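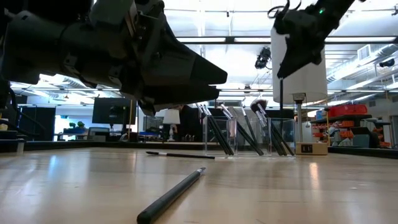

Buy the table first, says Azadeh Pakzad, and bolt it down, and only then let anybody show you an arm. She has been through two budget cycles with robots in them and she offers this advice the way other people offer advice about marriage.

Her employer, Kastlow, packs cosmetics tools and small gift sets for other companies to put their names on. It is a business of brushes, boxes and inserts, thousands of small light things that roll. For years the equipment budget went to tape machines and a forklift. Then in January the line item "automation, exploratory" appeared in the spreadsheet, with a number next to it that had clearly been chosen for looking modest.

The number was wrong. It was wrong in the usual way, meaning that it was the price of the arms.

Anyone who has bought a boat will recognize the situation. A pair of arms with two-fingered grippers arrives in crates and can do nothing whatsoever. They want a frame to be mounted on. They want power, and somewhere to put the computer, and a desk for the computer, and a chair for the person who will be sitting at the computer wondering why the left arm has stopped. They want cameras overhead, and mounts for the cameras, and cables for all of it, and then longer cables.

Shahram Ghasemi keeps the books for the project and has developed a column he calls "brackets." The first entry was $859. He approved it in good faith. The second was $664, for what he was told were different brackets. "I asked what was wrong with the old ones," he says. "They were fine. They were holding something up."

A third entry, also $859, turned out to be the first one again, paid twice. It took him until spring to get the money back, and he describes the refund as the project's only revenue to date.

What did Kastlow want for its money? On paper, something very simple. Pick up a brush, put it in a holder. A temp learns this in the time it takes to say it. The planning document gave it one line and an afternoon.

Shirin Rashti, who wrote the planning document, has since rewritten it. The trouble is that a makeup brush is a stick with opinions. It's fat at one end and soft at the other, it leans on its neighbors, and a clear acrylic holder is about the least helpful thing you can ask a camera to look at. She now plans in stages, starting with plain thin sticks and one container, and she won't sign for the next stage's equipment until the current one is dull to watch. 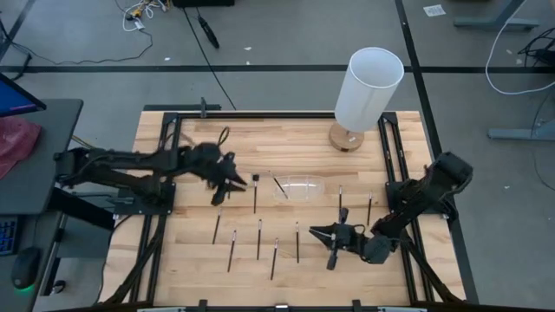
Two arms, one container and a tabletop of thin black sticks.

Dull is a serious purchasing criterion, and vendors don't like it. They prefer to sell on the demonstration. Kamran Najafi sat through three of these before the order went in, one of them from Istum, which quoted for a complete cell with a fence, and one from Dixit, which quoted for software and was vague on the subject of what it would run on. The third seller brought its own objects to pick up. They were cubes. Najafi asked if he could put a lip pencil on the table and there was, he reports, a discussion.

His rule now is to bring a bag. In the bag are the worst items you ship. If the salesperson's face falls when you unzip it, you have learned something that isn't in the brochure, and it cost you the bag.

There are other ways to do this. You can rent. Posterari, which leases packing equipment to firms a lot like Kastlow, offered a pair of arms by the month, with a technician on call and a penalty for returning them early. Pakzad ran the comparison both ways. Renting won easily for the first half year and lost badly after that, which left her trying to guess how long it would take to make brushes boring. She guessed high and bought.

You can also wait, and plenty of sensible people are waiting. Adi Sutanto thinks they are right, and has said so in every budget meeting. The arms will be cheaper next year, he points out. So they will. They'll be cheaper the year after that, too, and the brackets will be the same price.

For anyone with a spreadsheet open, Kastlow's revised budget splits the money like this. A third goes to arms and grippers. Another third goes to everything the arms touch, sit on, or are plugged into. The last third is people's time, and it's the one that gets cut when the total looks bad, so Rashti has taken to hiding some of it under "installation." Ghasemi knows. He has asked her to stop, or at least to stop putting it next to the brackets.

The next request is already in his inbox. It's for $633, it covers spare fingertips and a set of holders, and the word "final" is in the subject line.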